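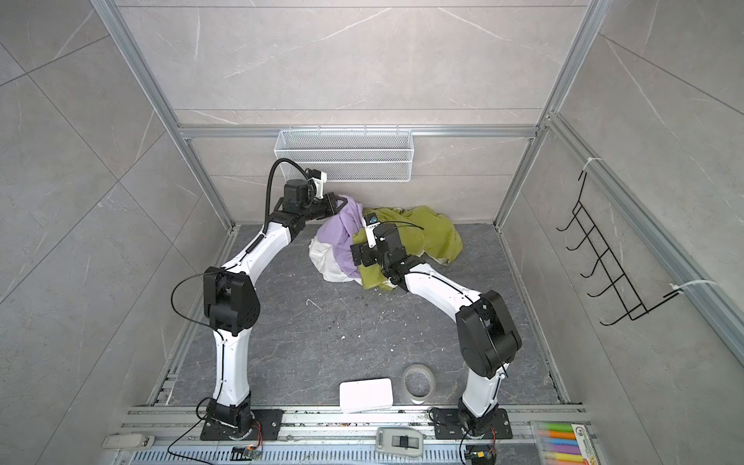
*Wire basket on the back rail, hooks on the right wall, laundry on the floor.*

**Wall basket vs. hooks for small laundry in a tiled nook**

**gzamora_skek** (January 28, 2022)

Looking for opinions on layout. Tiled enclosure, aluminum extrusion for all mounting, no holes in the tile. Current hardware:

- white wire mesh basket, open top, on the horizontal rail at the back
- black wire rack, five hooks, zip-tied to the vertical rail on the right

Load is three cloths: yellow-green, lavender-purple, white. They end up in a heap against the back wall under the basket. Which should take them, basket or hooks?

Gwendolyn Zamora, Skekville

**rail_and_slot**

Basket. Cloth dropped in from above needs no orientation. A hook needs a loop or at least a corner, and a crumpled cloth has to be opened up before you find one.

I would replace the zip ties in either case. Two ties will let the rack rotate on the post when you pull down on an outer hook. Use T-nuts and a small plate.

**Lloyd74**

Disagree on the basket. Anything damp stays damp when it is bunched up in there. Mesh helps at the sides and does very little in the middle of the pile. Five hooks, three cloths, one each, two spare. Sew a loop on each cloth and the orientation problem is gone.

Zip ties are fine at this load. I have had a rack on three of them since April with 13 towels cycling through it.

**rail_and_slot**

Three ties, and you have a third point of contact. She has two.

**gzamora_skek**

They are dry when they get there, so airflow is secondary. What I care about is sorting. I want the purple one out first, then the other two.
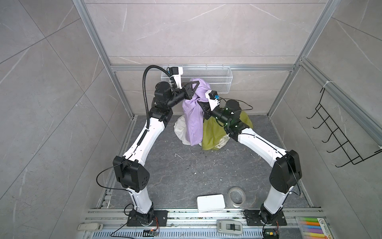 The order matters to me since the purple one bleeds and gets washed separately. Pinching it at the top and lifting straight up is the method I prefer. Dragging it sideways brings the neighbors along.

**woltutier**

Lift from the highest point, agreed. If you grab low, you pull from under the stack and the whole heap shifts.

Separate issue: clean that floor first. There are bits of debris all over it, and dark stone texture hides the dark ones. Cotton picks up everything. I would also move the white box and the packing tape off the floor before doing any laundry there.

**Lloyd74**

The tape and box are in the foreground and the cloth is at the back wall. Not a conflict.

**woltutier**

It is if you drag, which she said happens.

**gzamora_skek**

Fair. Box and tape will go on a shelf. The stapler, tape dispenser and markers stay on the front rail, I use them for labels.

Decision for now: yellow-green and white in the basket, purple on a hook by itself. I ordered T-nuts from Inditz and will replace the zip ties when they arrive.

**rail_and_slot**

Check the slot width before you open the bag.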